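Cardboard box guitar amps, who else is into this?

quyen_lo
11:40 am
I finally built a little amp into a shipping box and I can't stop playing through it! The speaker is a 40 mm one out of a dead radio, and the board is the Tinetti kit, the cheap one with the single knob. It sounds like a wasp in a jar and I love it so much. Has anyone found a way to get a bit more low end without moving up to wood?

troltthorpe
Bigger box. Cardboard flexes, so you lose all your bass into the walls. I'd skip it and use a cigar box, they're easy to find at flea markets.

hieu_ton
Disagree with trolt on this one. The flex is the whole fun of it! I've built 11 of these and the ones I still play are all cardboard. What you want is a stiff front panel and floppy everything else. Glue two extra layers behind the speaker with the grain crossed, let it sit overnight under some books, and cut the hole after that. If you cut first the edges never line up (ask me how many I ruined). 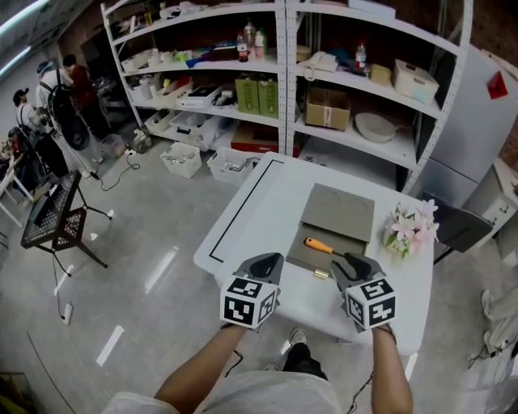 Also go easy on the screws. Finger tight and then a quarter turn, because once the cardboard crushes there's no getting it back. Washers on both sides if you have them. I line the back with an old wool sock, which took the wasp out of mine.

troltthorpe
A sock is not going to give you low end.

hieu_ton
Didn't say it would, I said it took the wasp out!

nga.t
Hi, lurker here. Does the battery matter? Mine gets crackly after 27 minutes or so of playing and then dies.

quyen_lo
Ooh mine did that with a dollar store 9V. I switched to a pack of AAs and it goes all evening.

nga.t
Thank you!! Trying that tonight.

troltthorpe
AAs, yes. On that much we agree. Still say cigar box.

quyen_lo
Gluing up a double front now. Wool sock located. Will post a recording once it's dry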